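8 min read

Bedding and Linen at Follcombe House: a progress report to the Clernbridge Fund

June 2021

Thank you again for your patience with us, and for the very kind note that came with the second instalment. We had hoped to get this report to you a little sooner, but the linen cupboard took longer to sort than any of us expected (it always does), and it seemed better to write once the beds were made up than to send you a page of good intentions.

You'll remember that your grant of $2000 was to replace the bedding in the family rooms at Follcombe House, and to let each child who comes to stay choose something of their own for the bed. When we applied in January, most of what we had was hand-me-down: flat sheets that didn't tuck, doona covers with half their buttons gone, and a great pile of towels that had been washed until you could nearly read through them. All of it was clean and all of it was given with love, but it did make the rooms feel like a place to wait in.

The first thing we bought was fitted sheets. We settled on a plain beige after a fair bit of back and forth, as the white ones we'd tried before showed every mark and the darker colours made the smaller rooms feel smaller still. Beige goes with whatever a child picks to put on top, and one colour means the laundry can be sorted without anyone standing there matching edges. We bought over 50 from Turcotte, who gave us a trade price and let us swap the first lot when the pockets turned out too shallow for our mattresses. I'd recommend them to any of your other grantees, though do measure the mattress depth first -- we learned that one by wrestling with corners for a whole afternoon.

Then came the part we'd all been looking forward to. Each child, on arrival, now gets to go through the blanket shelf and choose. The plan in our application was for plain fleece in a range of colours, and we did buy some, but the children told us fairly quickly what they thought of plain fleece. So we changed course and put part of that money toward printed blankets with cartoon characters, animals, trucks, planets and so on. Kuromi has been a runaway favourite with the girls and quite a few of the boys, and we've had to go back for more. I confess I had never heard of her before this year, and I can now tell you a good deal. The blanket goes home with the child at the end of the stay, which we've come to think is the best use of your money in the whole project.

Pillowcases have been simpler. We asked for light, cheerful prints that wash well, and we haven't fussed over whether they go with the blankets. The children certainly don't mind, and a bed with a bit of a muddle of patterns on it looks like somebody's own bed, to my eye.

We've also changed how a room is got ready. The bed goes against the wall, as the little ones sleep better with one side closed in. The sheet goes on first, then the pillow, and the blanket is left folded on the bed so the child can open it out. We used to make the beds up tight, hospital style, and it's surprising what a difference it makes to leave that last bit undone.

A few things are still on our list. Of the 15 rooms, five are waiting on new mattress protectors, which were held up at the Pullton depot and are now promised for the end of the month. The walls are another matter. They were all repainted white over the summer and are rather bare at present, and we'd like to put up some hooks or a picture rail so that children can hang their drawings without us having to patch the paint afterwards. That sits outside this grant and we aren't asking for it here, but I mention it in case it's of interest for a later round.

As to the budget, we're very close to where we said we'd be. The sheets came in under, the blankets went over, and the two have more or less evened out. A full list of receipts is attached separately. There's a small amount left that we would like to hold back for replacement blankets, given how quickly the popular ones walk out the door, and we'd be grateful for a quick word from you that this is all right.

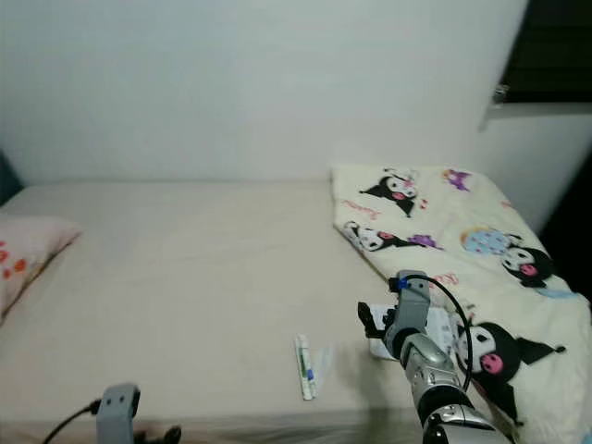
If anyone from the Fund would like to come and see the rooms, we'd love to have you. Mornings are best, before the laundry takes over the hallway, and there is always a pot of tea going. We'll send the final report once the protectors are on and the last of the old linen has gone off to the animal shelter, where I'm told the towels in particular are very welcome.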